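Maststead Flevex Blocking Sled Review

24 October 2024

The Flevex is a one-man blocking sled from Maststead, sold to high school and small college football programs. It replaces the older spring-arm model that many line coaches will know. We used one from the first day of summer camp through the middle of the regular season, on natural grass and on turf, with linemen and tight ends of mixed size. It was bought at list price.

Assembly

The sled ships in two boxes. The base rails, upright and ballast tray are in the first, and the pad, hinge and hardware are in the second. Two adults with a socket set can put it together in an afternoon. The printed instructions are clear until the hinge, where the drawing shows the torsion block from the wrong side. Fit the block with the stamped arrow toward the pad. If it goes in backward the pad sits low and the travel is cut in half.

All bolts are the same diameter, so one wrench covers later adjustments. Lock nuts are supplied. Ours needed retightening after the first week and have held since then.

Pad and hinge

The pad is a one-piece foam block with a coated fabric cover. It is firm at first contact and softens slightly over the last part of the compression. Players who strike high get a hard return that pushes their shoulders back. Players who strike with hands inside and hips low get a smooth lift. This is the main thing a sled should teach, and the Flevex does it better than the spring-arm model, which gave much the same return wherever it was hit.

The hinge uses a rubber torsion block in place of coil springs. It is quieter, and there are no coils to pinch fingers. Resistance has four settings, changed by moving a pin. On the lowest setting a freshman guard can drive through full travel. On the highest, our biggest tackle had to finish the block with his legs, as intended.
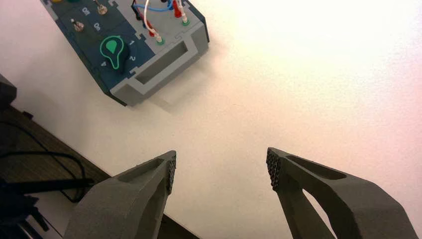

The pin is the weak point of the design. It is a plain steel pin on a short cable, and the cable is crimped where it rubs on the upright. Ours frayed by the sixth week. A spare costs little, but a heavier cable should have been fitted at the factory.

Ballast and ground behavior

The tray takes standard plates or sandbags. Maststead rates the sled for 400 pounds of added load. We loaded it to 20 pounds under that limit for varsity work and saw no bend in the rails. On dry grass it tracks straight. On wet grass the nose digs in if the plates are stacked forward, so the load should sit at the rear of the tray. On turf the plastic runners slide easily, and more weight is needed to get the same feel.

We also borrowed the Urnska single for two weeks for comparison. It is heavier when empty and harder to move between fields, but its wide runners handle mud better. Its pad is flat, and hand placement is harder to coach on it. For programs that practice mostly on a soft field the Urnska is still worth a look.

Wear

After more than 2000 logged hits, the cover has scuffs at hand height and one lifted seam at the lower left corner. The foam has kept its shape. The powder coat has chipped on both rails where the sled was dragged over the track curb. The torsion block shows no cracking. Cold weather may change its response, and we will test it again in December if the season runs that long.

Price and parts

A replacement pad can be ordered separately. The torsion block can be too, though only through a dealer. Ours was Maksymiv, and the block was quoted with a three-week wait. A program that depends on one sled should order the spare block before camp.

Rating: four out of five. One point is taken off for the pin cable and the hinge drawing.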